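Truvside Neighbors Forum > Parks, Streets and Public Spaces > The new paving on the plaza

marlowe_st
Posted Tuesday, 8:15 am

Good morning, everybody. I've been meaning to start this thread since the work wrapped up, and now that I've walked across the new plaza every day for two weeks I feel like I've earned an opinion. I love it! I know that won't be popular with some of you. The old brick was charming in its way, but I turned an ankle on it twice, and my mother quit going to the library side altogether because her walker caught on every other brick. Last Saturday she went the whole way across with me and only stopped once, to complain about the price of coffee.

The big square tiles are pale gray with thin dark lines between them, and they make the place feel twice the size it used to. 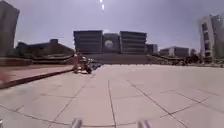 I also like that they kept a low ledge along the one side. The top has a reddish-brown color to it, which is a nice nod to the old brick (whether or not anybody meant it that way), and it gives people somewhere to perch and set their bags down. What does everyone else think?

gardenpath40
Posted Tuesday, 9:02 am

I'm glad for your mother, I truly am, and I don't want to rain on a cheerful thread. But I find it bare. I came through at noon in September when we had that warm spell and the light bouncing up off those tiles had me squinting the whole way to Sterkden Street. My sister-in-law visits from Plustholm and they did theirs with a darker stone and a double row of lindens, and you can sit out there all afternoon with a book and a sandwich. Where are our trees?

tanabe_fan
Posted Tuesday, 9:40 am

The Tanabe plan had trees in it, for what it's worth. I went to the open house and stood in front of the drawings for a good long while (there were cookies). The version I remember had 40 of them, in grates, lined up toward the big building at the far end. Then the bids came in and the trees went to a "second phase," and we all know how those go in this town – we're still waiting on the second phase of the bus shelter.

oldbrick
Posted Tuesday, 11:26 am

I'll be the grouch, then. That brick was there for most of my life and it could have been lifted and relaid by anybody who knew how. I did my own patio that way, 180 square feet, over two summers with a rubber mallet and a bad knee, and it's as flat as a table. Pale pavers show every drop of coffee and every bicycle tire. Give it one winter of salt and then come back and tell me how much you love it.

marlowe_st
Posted Tuesday, 12:10 pm

oldbrick, I'd pay good money to see that patio! And I'll give you the coffee stains, I made one myself on Sunday. But relaying a patio is one thing and relaying a whole plaza is another, and I don't think the library side could have stayed closed that long.

kettle_and_toast
Posted Tuesday, 1:33 pm

Count me in the middle. I like the paving and I miss the shade. One thing I haven't seen mentioned is how pleasant it is to push a stroller over. The old surface rattled my youngest awake every single time, and now he sleeps right through to the other side and I get to drink my tea while it's hot. I do agree the ledge is the best part, though I wish it had a back to lean on. My spine isn't what it was.

gardenpath40
Posted Tuesday, 2:05 pm

All right, the stroller has softened me a little. I'd still like my lindens. Does anyone know who to write to about the second phase?

tanabe_fan
Posted Tuesday, 2:48 pm

The parks desk, second floor, and ask for the planting schedule by name or they'll hand you the one for the ball fields. I'm happy to go along if you'd like company.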